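Givport Sorting Cell
Bench equipment > Sorting and kitting > Givport

In stock to order. Allow 6 weeks. Price on request.
Page last revised Saturday, February 8, 2020

Hello, and thanks for clicking through. I'm Chelsea Sowerby and I look after the bench equipment pages at Enlow, which means I'm the one who gets the phone calls when something on here is too optimistic. So I've tried to write this one the way I'd talk to you if you rang up.

The question I get more than any other is some version of "can it just do the boring bit yet?" The boring bit, in the shops we sell to, is nearly always sorting. A product comes back, somebody takes it apart, and then somebody has to put the motors with the motors, the boards with the boards and the wiring with the wiring. It's the sort of job that gets left until Friday afternoon and then gets left until Monday. People would love to hand it over.

My answer is yes to some of it, and I'd like you to know which bits before you spend any money.

What you get

- Two arms with two-finger grippers, set up and matched before they leave us
- Wrist camera on the main arm, plus one fixed camera and its bracket
- Controller, cables and the big red stop button (please mount it where you can reach it)
- Plirura control software with the first year's updates
- Two days of one of us at your place, getting it going on your own parts

The table isn't included. Most people already have something suitable, and we'd only be selling you an expensive version of it. Bins and trays aren't included either, and the cheap open ones you've probably got already are fine.

What it's good at

Small solid things with a definite shape. Little motors are lovely. Boards are good too if they're lying flat with a bit of space round them, and the odd shapes bother it much less than I expected when I first had a go. It doesn't get fed up, either - the last pick of the afternoon gets the same attention as the first, and I can't say that about myself.

Marlene Dreßler did our long test in July. She ran 452 picks on mixed electrical parts and the cell needed a hand with 33 of them. I think that's pretty decent! But do look at what sort of picks they were. Nearly all of those 33 involved wire in one way or another: a lead caught under something else, two bundles that wanted to travel together, a connector that hung on to the edge of a tray. Take the wire away and you'd have a very dull report. 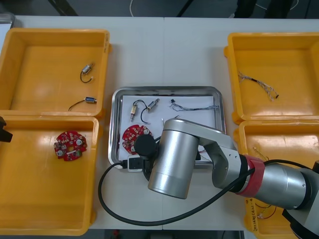

Small motors, red boards and wiring, with the yellow bins either side of the tray.
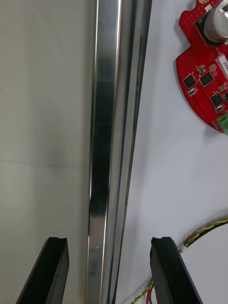
Gripper fingers open either side of a metal rail.

What it still finds hard

Wire, then, as above. A loose bundle never lies the same way twice, and the bit you grab isn't always the bit that moves. You and I would give it a little shake without thinking. The cell can be taught a sort of shake (Eino Vainio has done a nice one for us, it's in the standard set) but it's slow, and now and then it makes things worse.

Shiny metal is the other one. Polished parts throw back whatever light is in the room, so the edge the camera picks out may be a reflection. A window behind the bench is about the worst thing you can have. Ahonen, who took one of our early cells, got round it with a roller blind, and I've been telling everybody to budget for a blind ever since.

Lining a metal tray with a sheet of plain paper also helps a lot. We used to sell a special mat. I've taken it off the site, as the paper does the same job.

Anything heaped up is going to be a struggle too. Spread the parts out before you start and you'll have a much nicer day. I know that's a person doing part of the job, and I know some of you will ask what the point is in that case. Fair enough. If your parts arrive in a deep heap and there's no one to spread them, I'd wait for the next version.

Will it do the washing-up?

I do get asked! Usually by people who've come about something else entirely. No, it won't, and I wouldn't want it near my glasses. Jouko Pelkonen from our workshop tried one at home on socks and tea towels over a long weekend. Socks went rather well once they were laid out singly. It never got a towel folded in a way he'd have put in the cupboard. A kitchen changes every hour and a workbench mostly stays as you left it, and for the moment that's where I'd draw the line. Ask me again in a couple of years.

Setting up

Leave clear room all round the arms, more than you think. Run the cables so the wrist can turn fully with some slack left over - a tight cable is the commonest reason for a call in the first month. Fix your bins down or put them somewhere they can't creep, and if you move one, run the position check again. It takes 8 minutes. Everyone skips it once.

Label your bins by all means, but the cell goes by position and doesn't read the writing.

Before you order

Send us a box of your real parts. Please don't pick out the nice ones. Eino Miettinen will run them on our own cell and send you the footage, including the picks that went wrong, and there's no charge for it. If the answer's no I'll tell you so, and we'll post your parts back.

Spare fingers, longer cable sets and the bracket for a second fixed camera are on the Givport accessories page.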